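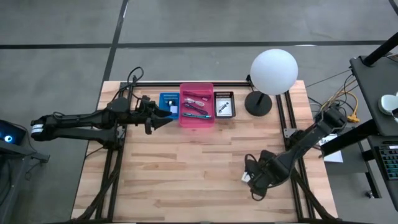
Three trays at the back of the table, globe lamp to the right.

Posted by Édgar Apaza — February, 21:40

Good evening to all. I am trying to keep my table in order and I would like your opinion about the small containers. I have a blue tray, a pink plastic bin and a black mesh tray, side by side along the far edge. The pens go in the pink one (red, purple and teal at the moment). The mesh tray is for small metal tools. The blue one has no clear purpose yet. Should I keep all 3, or change them for one long organiser? I saw one from Tikley with 6 sections.

sheyla_b
Keep them. The pink one is translucent, so you see what is inside without lifting anything. With 6 sections you will forget what you put in four of them.

W. Usuga
I do not agree with Sheyla. Separate trays move each time you wipe the table, and after one month they are never straight. I bought the long one and I am content — only the sections are a little narrow for scissors.

sheyla_b
Walter, two small felt pads under each tray and they stay where they are. It costs almost nothing.

Grigore P.
My question is about the pens. One lies diagonally and they take the whole bin like this. Why not a cup? Standing pens need much less place.

Édgar Apaza
I had a cup before, Grigore. I knocked it over 2 times in one week, so I prefer them lying down. But you are right about the place.

Sreekumar
Nice butcher-block top. Please be careful with the mesh tray, mine left thin scratches on the oil finish. I put a piece of cork below it. Also I would use the blue tray for things that have no home, and empty it every evening.

Édgar Apaza
Thank you, the cork I will try first. The long organiser can wait until I have measured the back edge.

W. Usuga
Measure the lamp base also. I forgot mine.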